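Bondley Allotment Society — minutes, 8/14/21

Present: Lech Adamczyk, Lieselotte Stöcker, Henrik Thiele, Edgardo Espiritu. Apologies: Kai Hagedorn.

Last minutes agreed. One spelling fixed.

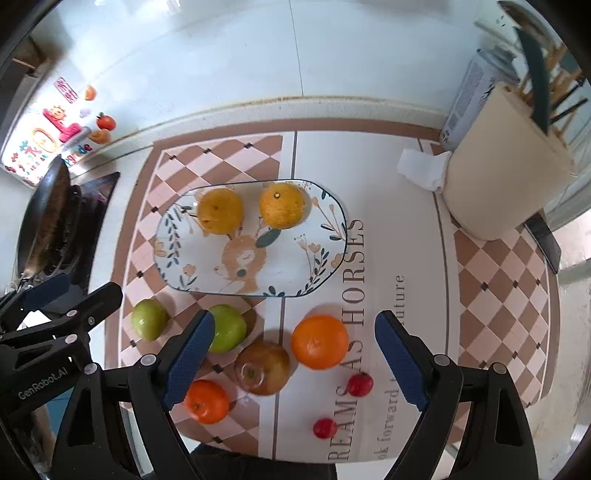
Lech Adamczyk

Water. Trough by plot 6 leaking again. Henrik has had a look, needs new ball valve — to get price from Kohlhase. Bill for the quarter £163, paid.

Hedge on Brodport side. Neighbour has complained, fair enough. To be cut in September once birds are done. Edgardo to borrow long shears.

Plot 8 still not worked. Second letter to go out, Lieselotte to write. If no reply it goes to next on the list.

Shed roof. Felt is from 2000 and past it. Long talk, no descision. Kai to be asked for his view.

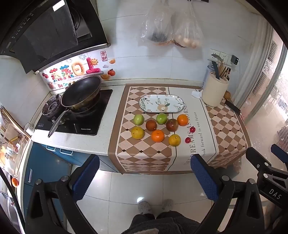
Can plot holders burn green waste before the autumn?
Not until the hedge is cut, and then only in the bin by the lower gate.

Produce table. Agreed to carry on, surplus by the gate, money in tin. Henrik asked for lables on squashes as people keep asking.

Gate code to change end of month. Lieselotte to tell everyone, by hand where no email.

AOB: wasps under compost bay, leave alone for now.

Next meeting September, date to follwo.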